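Stisberg Tasting Trail Audio Guide
Section 4: Setting up at the cellar door

Before you start. Charge the handset the night before. Takes a while. Kaltenstead stop has no outlets for visitors.

1. Hold the side button until the light goes green.
2. Pick a language. Then pick your route, Kaltenstead or Metwally.
3. Type in stop code 166 at the press house. Wait for the tone.
4. Plug in headphones. Speaker is off underground, dont try to force it.

Note: codes only work in order. Skipped one? Go back to the main menu and enter the last stop you heard.

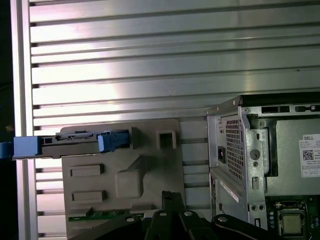

5. At the Gudilano cellar, turn the volume down before the barrel hall. It echoes.
6. Rate each wine on the keypad, 1 to 5. The handset stores some 200 ratings, then overwrites the oldest.

Caution: do not rinse the handset. Wipe off spilled wine with a dry cloth, right away.

Caution: steps are steep past the tasting room. Pause the audio, use the rail.

7. Return handset to the desk by 6 pm. Ratings get emailed to you the next moring.

Lost handset: tell the desk at any stop.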